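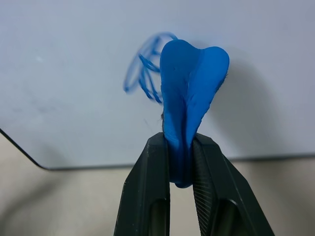 What should a small shop set aside for its first robot arm? Take the price on the quote for the arm and plan on spending that much again before it does a full shift of useful work.

That's the short version, from the woman who runs purchasing at Skotton, a contract packing outfit that puts together gift sets, party bags, pet toys, whatever comes in the door. She asked to go without a name because she is in the middle of negotiating for arm number two and doesn't want her vendor reading her limits on a web page. Fair enough. We talked by phone November 9, 2018, her on a break between two budget meetings.

First question was why the doubling. She had the list ready.

"The arm is the part everyone quotes you. Then the gripper. Then a second set of fingers, then a third. A stand. Somebody to bolt the stand down. Guarding, if your safety review says guarding. Air, if you went with air. We didn't. Training. Then the hours of your own people, which never show up on any quote, ever."

How many hours? They kept a log, from the day the crate got opened to the day she'd call the cell "in production". It came to 314 hours of in-house time. Her first budget had 57.

"I got the 57 from the vendor. It was the time to install it. I read it as the time to get it working. That's on me."

Soft stuff is the whole reason they bought it, and soft stuff is what ate the hours. Boxes are easy, she says. Boxes hold still. Rubbery things fold when you squeeze them. They stick to the finger. They come out of the bin a different shape each time, and whoever writes the spec has to decide what counts as a good pick.

"The spec said 'picks item from surface and places in tray.' OK. Any way up? Folded over? We never said. So the acceptance test passed and the floor lead looked at the trays and said I can't ship these."

The second spec ran longer. It gives the orientation, it gives how much fold is OK, it says how many picks in a row and who supplies the parts for the test. That last one she brings up three separate times. Supply your own parts. Ugly ones too, from the bottom of the carton.

Her acceptance run is now 800 picks, unattended, on her floor, with her parts. The vendor wanted fewer. She held out and gave on the payment dates instead.

"You have to give something. I gave them the deposit earlier. Cash we had. Patience we did not."

On grippers she has opinions. Skotton looked at suction and at fingers and went with a two-finger electric, mostly because their parts leak air and suction was losing them. Fingers are a consumable in her budget now. Were not the first year.

"I had them under equipment. They wear. The ridges on a grip face fill up with dust and get shiny, and you're swapping them. So it's a supplies line, same as tape. My finance guy fought me on it for a month."

Did she look at having someone else build the whole cell? She did. Two bids, one from an integrator called Kasten and one from a smaller shop, Ina. Kasten came in higher and had everything in it, down to the floor paint. Ina came in low with a page of exclusions at the back.

"Read the back page first. I mean it. I start there now. Electrical by others, network by others, fixtures by others. Who is others? Others is me."

She went with Ina anyway. Asked if she regrets it, there's a long pause on the line.

"No. Kasten would of been fine and I'd have learned nothing, and then for the second arm I'm right back to paying them for everything. With Ina we had to do half of it. Painful. But my guys can change a pick point without calling anybody."

Then she adds that if you have no one on staff who likes fiddling with this sort of thing, pay for the full package. She had a maintenance tech who took to it. You can't count on that and you sure can't put it in a bid.

We got onto cameras. The wrist camera was an option on the original quote and she struck it to save money. Put it back four months later at a higher price, plus a visit to fit it.

"Dumbest saving I made. You don't see what the fingers are doing without it. Somebody stands there with their head in the cell, and my safety person comes by, and now it's a meeting."

Also on lighting - nobody had quoted any. The first setup had sun from a side window part of the day, and afternoon picks went worse than morning ones. They paid for a blind and a light panel. Small money, lost a week finding it. She'd put a lighting line in any budget now, even a guess.

Same for the surface under the parts. They tried three before settling on a plain pale one. Cheap again, but each change meant setting the pick height over, and that's hours, and hours is the number that got away from her.

What about payback? This is where she gets careful. The paper she took to the owners in March said two years. She thinks it will be longer and she's told them so. The labor number was fine, she says. It was the volume. She'd figured on the arm running every shift and a customer dropped a line of toys over the summer, so for weeks it ran half days.

"An arm sitting there costs the same as an arm working. A temp you just don't call. Put a slow month in your spreadsheet. Put in three."

Lease or buy? They bought. She'd think about a lease on the next one, at least the arm itself, with the fingers and stand bought outright. The lease terms she's seen want it handed back in original condition and she would like somebody to explain to her what orignal condition is for a thing that gets bolted to the floor and bumped by pallets.

Service contract: took the basic one. Phone support business hours. Their second shift starts at four so that's about as useful as it sounds. For arm two she is asking for evening coverage, and for a spare gripper on the shelf as part of the deal, not a discount. "Everybody asks for a discount. Ask for the spare. It costs them less than the discount and it's worth more to you at seven at night."

The sister site, the one they call Prullenia, wants an arm as well. Their manager sent over a request with one line in it and a price off a brochure. She sent it back with her own sheet attached. We asked her to read us the sheet. She read fast, so this may be missing a thing or two:

Arm
Controller and pendant
Gripper
Fingers, three sets, plus replacements as supplies
Wrist camera and cable
Stand and anchoring
Power drop
Lighting
Work surface and fixtures
Safety review, and whatever it says you need
Freight and unloading (rent the forklift if you don't have one)
Training for two people, in case one leaves
In-house hours at real wages
Parts used up in testing
Slow months

Parts used up in testing got a question from us. It's a real number, apparently. Soft items that get squeezed all day during setup can't go in a customer's bag after. The customer owned those parts, too, so Skotton had to buy them.

Would she do it all again? She's buying a second one, she said, so take that how you like. It does the repeat picks her people hated most, and turnover on that line has dropped, though she won't hang a figure on it. Nobody got let go. Two people moved over to kitting and one of them runs the cell now.

Timeline for arm two: quote in hand, hoping for a purchase order before year end, delivery after the holiday rush is over. She will not take delivery during the rush. First one came in the middle of it and sat crated next to the loading dock while the warranty ran.

"Ask when the warranty starts. Ship date, delivery date or sign-off. Ours was ship date. The new one is going to be sign-off or I'm not signing."

Her next meeting had started by then. Last thing, walking, a bit out of breath: get the floor lead in the room before the spec goes out. Hers wasn't, the first time.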